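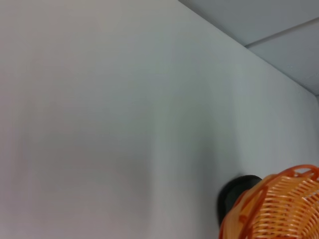
Paint maker says its wall coating cuts heating bills. Show us the bills

Skadard, the paint company, began selling a wall coating this month that it says will keep rooms warmer and trim winter heating costs by 12 percent. The product is called Betia. It comes in pale grays and whites and costs $46 a gallon, well above what most people pay to do a spare bedroom.

The claim rests on a test in two houses. Skadard painted the inside walls of one and left the other alone, then compared gas use over 3 weeks in October. The company has not said whether the houses were the same size, who lived in them or where the thermostats were set. Asked for the full report, a spokesman sent the brochure again.

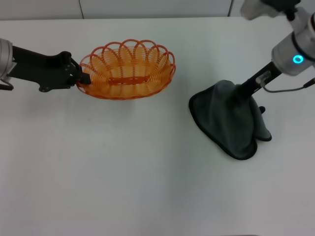 Leanne Tapley, a home energy auditor, has heard this pitch before. "A coat of paint is thinner than a business card," she said. "If your heat is going out through the attic, it will keep going out through the attic." She tells clients to seal gaps around doors and pipes first, then look at insulation, and to pick paint for the color.

Harish Kurian, who handles product marketing for Skadard, said the coating reflects warmth back into the room and that customers "feel the difference right away." Feeling a difference and paying a smaller gas bill are two separate things, and the 12 percent figure is about the bill. Kurian said a larger trial is planned but gave no start date and would not name the lab.
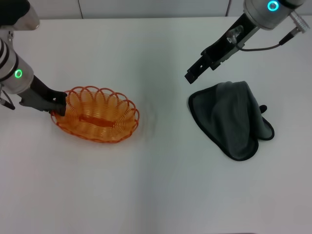

A rival brand, Vidum, sold a similar coating until last year and dropped it without much explanation. Its website now lists the same cans as "washable interior matte," with no mention of heat.

Betia carries a money-back offer, though the fine print asks for gas bills from two full winters along with the original receipt. The offer runs out 12 months after purchase.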